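손에 쥐는 그리퍼로 조리 동작을 기록하다
Myung 공과대학 동아리 Tevby의 학생 과제 Velum

Velum은 로봇팔을 제어하는 과제로 출발했으나 첫 학기 대부분을 데이터 수집 장치에 썼다. Myung 공과대학 학부 동아리 Tevby가 5월에 정리한 중간 보고서를 보면 전체 분량의 절반 이상이 그리퍼의 기구 설계, 마커 인식, 시간 동기화에 할당돼 있다. 정책 학습 결과는 마지막 장에서 짧게 다룬다.

과제의 목표는 주방 작업대에서 이뤄지는 짧은 동작을 사람이 직접 시연하고, 그 기록을 로봇팔의 행동 정책 학습에 쓰는 것이다. 시연자는 두 손가락이 평행하게 벌어지는 수동 그리퍼를 들고 작업한다. 카메라는 그리퍼에 고정돼 있다. 원격조종 방식에 비해 로봇을 시연 장소로 옮길 필요가 없고, 한 회 시연에 드는 시간도 짧다. 대신 로봇 관절값이 기록되지 않으므로 그리퍼의 6자유도 궤적을 영상과 관성 센서 값으로 복원해야 한다.

손가락 간격은 양쪽 손가락에 붙인 정사각형 마커로 계산한다. 두 마커의 중심 거리를 구한 뒤 보정표를 거쳐 개폐 폭으로 환산하는 방식이다. 초기에는 마커를 일반 용지에 인쇄해 붙였는데 조명이 반사되는 각도에서는 문제가 없었으나 모서리가 쉽게 들떴다. 이후 무광 필름으로 교체했다. 한쪽 마커만 검출된 프레임은 반대쪽이 대칭 위치에 있다고 가정해 보간하고, 양쪽 모두 검출되지 않은 구간이 길면 해당 시연을 통째로 버린다.

광각 렌즈를 쓰는 것은 작업 대상과 주변 물체를 한 시야에 넣기 위해서다. 시야가 좁으면 손목을 조금만 돌려도 특징점이 대부분 바뀌고 궤적 추정이 끊긴다. 다만 렌즈 가장자리의 왜곡이 커서 보정 모델의 선택이 결과를 크게 좌우한다. 학생들은 핀홀 모델에 왜곡 계수를 더한 방식과 어안 모델을 비교한 뒤 후자를 택했다. 학습 입력에는 왜곡을 펴지 않은 원본 영상을 그대로 넣는다. 펴는 과정에서 주변부 해상도가 떨어지고, 접근 초기에 필요한 정보가 그 주변부에 몰려 있다는 판단에 따른 것이다.

배경도 궤적 추정에 관여한다. 단색 천만 두르면 특징점이 부족하다. 무늬가 있는 물체나 글자판을 함께 두면 지도 작성 단계의 실패가 줄었다. 반면 반짝이는 금속 용기와 유리 표면은 시점에 따라 반사상이 움직여 잘못된 대응점을 만든다. 보고서는 이 문제를 완전히 해결하지 못한 항목으로 분류했고, 용기 안쪽 영역을 가리는 마스크를 시험 중이라고 적었다.

수집된 시연은 모두 3,743건이다. 이 가운데 711건은 궤적 복원 실패, 마커 유실, 시간축 불일치로 제외했다. 시간축 불일치는 대부분 초기 수집분에서 나왔다. 카메라와 관성 센서의 기록 시작 시점이 어긋난 파일이 섞여 있었고, 수집 후 검사 절차가 없어 뒤늦게 발견됐다. 현재는 매 회차 첫머리에 그리퍼를 두 번 여닫아 기준 신호를 남긴다.

작업 항목은 콩류 옮기기, 용기 정렬, 접시 이동으로 나뉜다. 콩류는 난도가 높은 편이다. 낱알은 손가락 패드보다 훨씬 작고, 한 번 집을 때 잡히는 양이 일정하지 않다. 학생들은 낱알 수를 성공 기준에서 빼고 칸막이 쟁반을 기울여 붓는 동작을 별도 항목으로 만들었다. 쟁반 손잡이를 잡는 위치, 냄비 위에서 멈추는 높이, 기울이는 속도가 평가 변수다. 쏟은 낱알은 회차가 끝난 뒤 무게로 잰다.

손가락 패드는 연질 소재로 출력한다. 단단한 패드는 접시 테두리에서 미끄러졌고, 지나치게 무른 패드는 쟁반 무게를 받으면 휘면서 물체의 자세가 바뀌었다. 현재 형상은 안쪽에 빈 공간을 두어 접촉면만 변형되게 한 것이다. 로봇팔 쪽에도 같은 형상의 패드를 장착한다. 시연 장치와 실행 장치의 끝단이 다르면 접촉 순간의 영상이 달라지고 학습된 정책이 그 차이를 흡수하지 못한다.

정책은 영상과 그리퍼의 상대 자세를 입력으로 받아 짧은 구간의 동작열을 출력한다. 절대 좌표를 쓰지 않으므로 작업대 위치가 바뀌어도 좌표계를 다시 맞출 필요가 없다. 실행 지연은 별도로 측정해 출력 동작의 앞부분을 그만큼 잘라낸다. 접시 이동에서는 이 보정만으로 파지 직전의 흔들림이 줄었다. 쟁반 기울이기는 아직 시험 횟수가 적어 보고서에 성공률을 싣지 않았다.

후속 과제로는 양손 시연이 잡혀 있다. 그리퍼 두 대의 궤적을 하나의 지도 위에 올려야 하므로 상대 자세 오차가 새로운 변수가 된다. Tevby는 설계 파일과 보정 절차서를 먼저 공개하고, 시연 데이터는 검수를 마친 묶음부터 순차적으로 내놓을 계획이다.

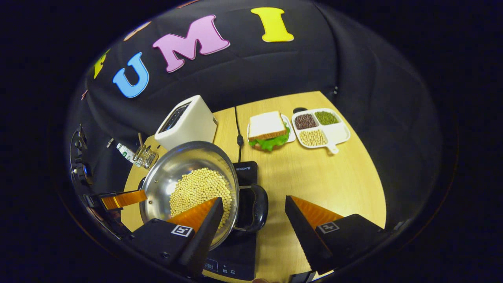 FOVUM 특집 > 로봇·자동화 > 학생 프로젝트

콩류 작업의 배치. 냄비와 칸막이 쟁반 양쪽에 노란 대두가 담겨 있고, 쟁반의 나머지 칸에는 검붉은 콩과 녹두가 있다. 그리퍼 손가락 안쪽의 주황색 부분이 본문에서 설명한 연질 패드이며, 개폐 폭 계산용 마커는 좌우 하우징 면에 붙는다. 토스터와 샌드위치 접시는 콩류 항목의 평가 대상에 포함되지 않는다.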